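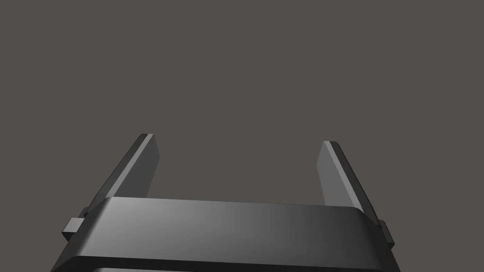

How long should a handover take when someone leaves a team?

Two weeks of overlapping work if you can get it, and at the very least three proper conversations spread over several days. A single meeting on the last afternoon gets you the passwords and not much else.

I've been thinking about this since December, when Golshifteh left our office for a job at Menano. She had been with us for 14 years. I was asked to take on her part of the work alongside my own, and I had four days with her before her leave started. Two of those were mostly cake and cards.

What I got in writing was a document of 21 pages. It was a good document. It had the supplier contacts, the month-end routine, where the old contracts were kept and which of them had been renewed. I read it twice over the weekend and thought I was ready.

Then the Ngau account came up. They are a small customer and they pay late every quarter. The document said "chase on the 10th", so on the 10th I chased, using the standard letter. Their office manager rang me, quite upset. Golshifteh had always phoned her first, had a chat, and sent the letter only if the money still hadn't come a week later. It took me two calls and a fairly humble email to put that right.

Most of what went wrong in the first month was of that kind. The steps were written down correctly, and the way she did them wasn't, since she had stopped noticing it years ago. I don't blame her. I tried writing out my own Monday morning afterwards and left out half of it.

There is some research on this, usually under the heading of tacit knowledge. I read a bit of it on the train. A fair amount is aimed at large companies that want to put everything their staff know into a database, and I found those parts hard going. The studies where someone sat and watched people at their desks were more use to me, and closer to what I recognised.

We do have a database, as it happens. It's called Grullus and it was brought in to hold all our procedures. There are 140 entries in it. I went through the ones for accounts last week and a good many describe forms we no longer use. People were told to add to it as part of their yearly review, so they added something every year just before their review.

Bayu, who sits opposite me, went through a handover on the other side when he moved over from Zuveo. He said the useful thing there was that he stayed reachable. For the first six weeks his replacement could ring him on a Thursday for half an hour, and his new manager had agreed to it. He kept a note of what he was asked. Hardly any of the questions were about procedures. They were about people: who to copy in, who minds being copied in, who says yes in a meeting and then changes their mind by email.

I've asked whether we could do something similar when the next person goes. The answer so far is that it would depend on the new employer, and I can see that. In the meantime I've started keeping a plain notebook. When I ring someone when the procedure tells me to write, I put that down, with a line on why. It takes a few minutes before lunch. It's untidy and I haven't decided who it's for.

The other thing I'd raise is the workload. Her job was folded into mine "for the time being", with no date attached. I've asked for a date. My manager was decent about it and we have a meeting in the diary for after the quarter closes. I've also stopped taking the laptop home, which I should have done in the first week.

Golshifteh sent me a message on Sunday to ask how the Ngau account was going. They paid on time, I told her, and she wrote back that they never had for her.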